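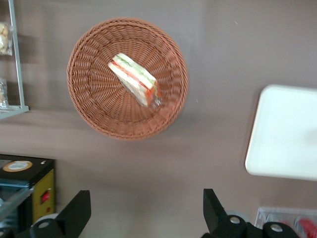 A wrapped sandwich in the round woven basket, with a white tray beside it.

Setting Up a Snack Counter at Home

We put ours together one Saturday for a houseful of cousins, and I loved it so much that it never got packed away! All it takes is one clear stretch of table, a basket, a couple of trays and something with steps in it.

Start with the basket
A round woven basket is my favorite piece by far. Wrapped sandwiches look cozy in it, it weighs nothing, and you can carry the whole thing out to the porch when everybody moves. Lay the sandwiches on their sides with the cut edge up so people can see the filling. Mine is 16 inches across and I wouldn't go smaller. Crumbs get down into the weave, so tip it over the sink and go at it with a dry pastry brush.

Go up in steps
Candy bars in a bowl turn into a jumble in no time. On a stepped stand each kind gets its own level, and you can read the wrappers from across the kitchen (my friend Najwa Nseir talked me into this, and she was so right). 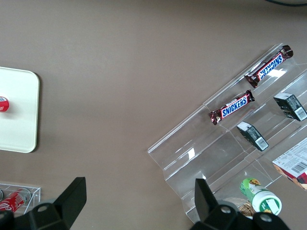 Snickers bars and small boxes on the clear stepped stand.

Clear acrylic does show fingerprints. Wash it in lukewarm water with a drop of dish soap and dry it with a soft cloth — paper towels leave fine scratches. Keep the heavier boxes on the low steps. Loose cans like to roll, so lay them in a small clear box with sides.

Bottles in rows
A two-tier rack is wonderful for bottles. Line them up with the labels facing out, same drink together, and put the tray right in front of it so people can pick up a sandwich, a yogurt and a drink without reaching over each other.

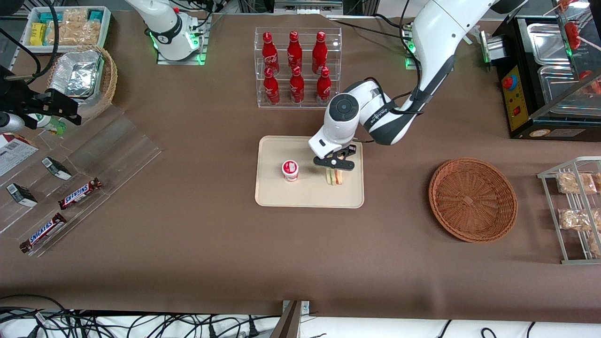
Bagged bakes on a slanted rack
Cookies and other baked snacks keep best in clear bags, closed tight and propped on a wire rack where you can see what's left. Slanted tiers are great for this! Fill from the back, oldest bags to the front. I write the day on a bit of masking tape and stick it underneath. Stand the rack a good hand's width from anything that heats up, or the chocolate chip ones go soft.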